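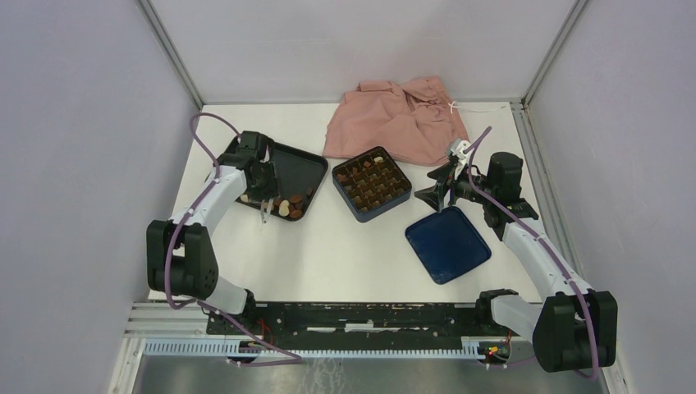

Laremance Confectionery: packing guidance for the autumn assortment. A thread for our stockists and trade partners. (1/6)

The assortment is supplied in a square tray divided into small compartments, one piece to each. Please check that the tray sits level on the table before filling. (2/6)

Dark pieces are to be placed first. The paler pieces are then distributed among them and should not be grouped in a single row. Stockists may vary the arrangement within this rule. (3/6) 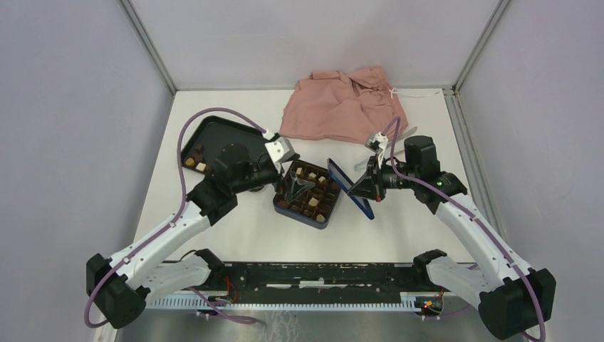

Dark chocolate-coloured pieces with light tan cubes among them, in the blue tray.

Trays should be handled by the rim at all times. Any piece that has been dropped, chipped or marked must be set aside and recorded on the Brundness sheet. It may not be returned to the tray. (4/6)

Orders for the autumn are accepted in cases of 14 trays. The first 400 cases are reserved for existing accounts, and remaining stock will be released on Monday at 2 pm. (5/6)

Stockists served from the Kuusk depot should continue to use their present order form. Questions about delivery may be sent to the Vernura trade desk by direct message. (6/6)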